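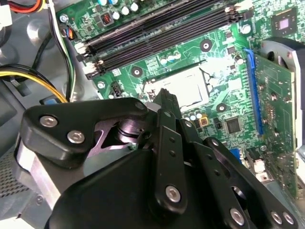 Board with the memory out and the socket bare. Good time to clean.

Notes for anybody pulling an old desktop apart on the kitchen table or the bench. Written fast between two jobs, so excuse the order. Last touched 2024-10-21.

## Before you open it

- Shut it down properly, then switch off at the back, then pull the cord. Press the power button once with the cord out.
- Take pictures of the cables. More than you think you need. Every connector, then one of the whole inside.
- Lay it on its side, board facing up. Old bath towel under the case if you like your table. Not a fleece blanket – static.
- Touch bare metal on the case before you touch anything else. Do it again when you come back with coffee.
- Leave the coffee elsewhere.

## Screws

Egg carton. Still the best thing I know. One cup per stage: side panel, drive cage, cooler, board. Write on the lid with a marker. Muffin tin works too but it gets knocked and then all of it goes under the fridge.

Rahel Stöckli tapes hers to a sheet of paper with a rough drawing of the case, each screw where it came from. Slower. She never has one left over though and I usualy do.

Check that you have the right screwdriver before you start. A #2 Phillips does nearly everything in a desktop. If it slips, stop, get a better one. A chewed screw head beside the memory slots is a bad afternoon, and so is a driver skating across the board.

## Memory slots

Sticks come out by pushing the latches away from the ends. Both ends on most older boards. The stick pops up a bit, then lift it straight.

Put the sticks in an antistatic bag, or fold them one at a time in plain paper. No plastic wrap. Mark which slot each one came from. Paired slots matter – put two matching sticks in the wrong pair and the machine may run slower or sulk at startup.

For dust in the slots:

1. Soft dry paintbrush, natural bristle, one inch. Along the slot, not across.
2. Short puffs of canned air, can upright.
3. Look in with a flashlight. Repeat.

Don't poke a toothpick down there. Don't spray anything down there either.

Dull contacts on the sticks themselves: lint-free cloth, drop of isopropyl, wipe toward the edge, let dry. Pencil eraser also works but brush the crumbs off well away from the case.

## The CPU socket

If the processor is out, keep the socket covered. The plastic cap it came with, if you still have it. If not, a clean jar lid big enough to sit over the whole metal frame without touching the middle. I use one off a jam jar, washed and dried.

No brush in the socket. No cloth, no cotton swab. Some have tiny spring pins and one thread will bend a row of them. A gentle puff from a rubber bulb blower, from a hand's width away, is all I'd do.

Lever goes down when the processor's in and not before. Forcing it? Somethings wrong, lift and look.

Old paste comes off the processor and the cooler with a coffee filter and isopropyl. Coffee filters don't shed. Paper towel does. New paste, a blob like a small pea, screw the cooler down corner to opposite corner, a little at a time.

## Mounting holes

Wipe round the cooler holes while the cooler's off. Dust packs in there. Look at the board from a low angle for hairline cracks, mostly on boards that had a heavy cooler hanging off them for years.

## Capacitors – look before you bother

Little cans along the edge of the board. Tops should be flat. Domed or crusty brown on top means the board is on its way out and you can skip the cleaning. Recep Kozan keeps his dead boards for spare latches and screws. I take mine to the drop-off.

## Expansion card

Screw at the bracket first. Then the catch at the end of the slot, if there is one. Then straight up with even pressure, both hands. Rocking it side to side is how slots crack. If you're only dusting and the card is seated fine, leave it in and brush around it.

## Fan and fan header

- Hold the blades still when you blow air at them. A fan spun that way can ruin its bearings.
- Fan plug back on its header before the side panel goes on. I have forgotten this twice.
- Route the cable so it can't touch the blades. Bread bag tie, the plastic kind with no wire in it.

## Stuff I keep in the box

- #2 Phillips, long shaft
- paintbrush, one inch
- isopropyl, 90 percent or better
- coffee filters
- bulb blower
- egg carton
- masking tape and a marker
- small flashlight

All fits in a Trinlow shoebox. No vacuum cleaner on the list, on purpose. The nozzle builds up static and it eats jumpers.

## Putting it back

Reverse of the photos. Memory last so there's room for your hands. Push each stick till the latches close by themselves. Run it with the side off for five minutes, watch that the fans turn, hands out. Then shut down, pull the cord, panel on.

No picture on screen? Nine times in ten it's a stick not all the way down. Power off, take them out, try one.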